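Monday, late

Goal review at Burkedico today. I had it down for an hour and it ran until lunch. Everybody brought their sheets from the planning day and we laid them end to end on the table, and that was the first problem. There were 48 goals for a company with four departments. Warehouse had more than sales did. One of mine said "improve communication" and I could not say what I had meant by it when I wrote it.

Tin-yau Tu ran the meeting. He asked each person to read their top goal out loud and then say what they had done last week that moved it. Most of us had a good first half and a weak second half. I talked about the Sutow account for a while and he let me finish, and then asked again what I had done last week. I had sent two emails. I said so.

He had us cross out anything without a person's name next to it. That took us down to 15. Then we argued over the rest. Savchuk came up again. Sales want to keep calling on them and operations say the orders are too small to be worth a truck. I think operations are right but I didn't say much, as I was the one who brought Savchuk in.

By the end we had 3 goals for the quarter. Fewer late deliveries, get the Dultwood contract renewed, and train a second person on invoicing. The last one is mine. I would have picked something bigger, but I can at least tell when it is done.

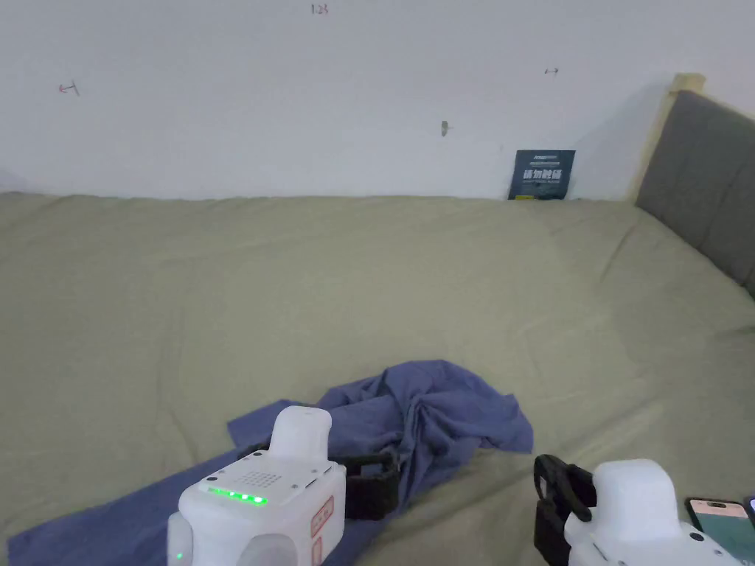
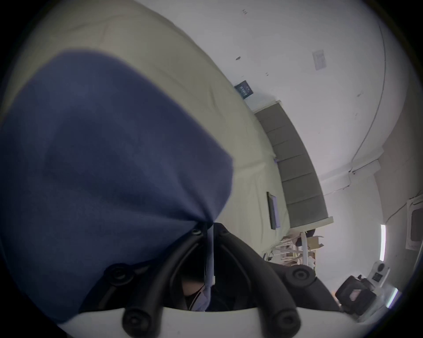
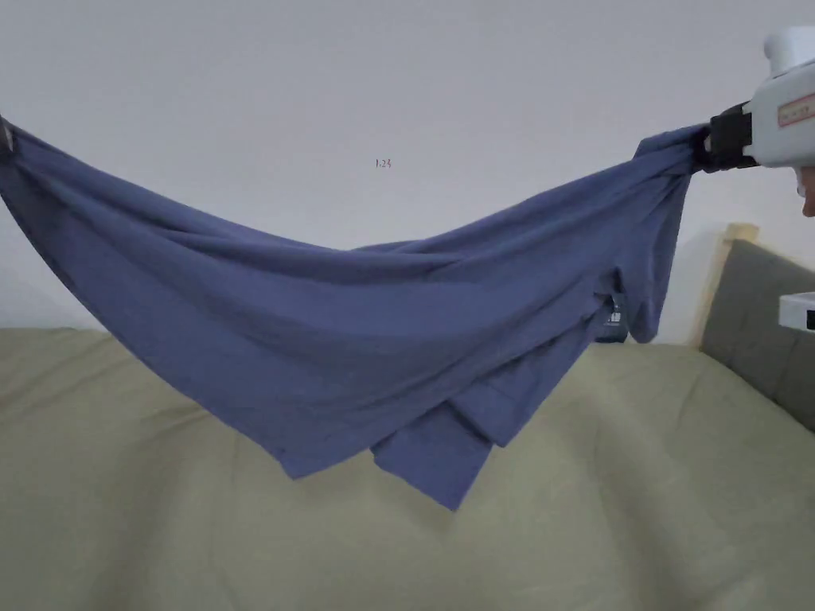

The invoicing goal needs breaking down before I do anything else with it. I tried this evening with a pad of paper. First I have to write out what I do on an ordinary billing day, in order, including the parts I do from memory. Then somebody sits beside me for a full cycle. Then they do it and I sit beside them. After that I stay out of the room. I put a week against the first step and left the others open until I know who it will be.

I looked up the numbers as well. We sent 329 invoices last month and I touched every one. When I was off sick in May they waited for me, and two customers paid late because they were billed late. I have been calling that being busy. Tin-yau called it a bottleneck, and I was annoyed for most of the afternoon.

Also wrote down what I am going to stop doing. The weekly summary goes. I asked four people at lunch whether they read it and one said she reads the top line. I'll send the top line.

Still not sure about Dultwood. Their new manager wants a shorter contract and our side wants the same length as before, and the goal only says "renewed." I should have raised it in the room. Will ask Tin-yau tomorrow whether a shorter one counts, before anyone starts on a proposal.

He wants a short check every week from now on, up to ten minutes, standing up. Each person says what they did, what they will do next, and what is in the way. We tried something like it two years ago and it turned into an hour with coffee. I said that too. He wrote it down and said he would bring a timer.

To do tomorrow: start the billing write-up before I open email. Call Sutow. Find the old Dultwood contract, which I think is in the gray cabinet.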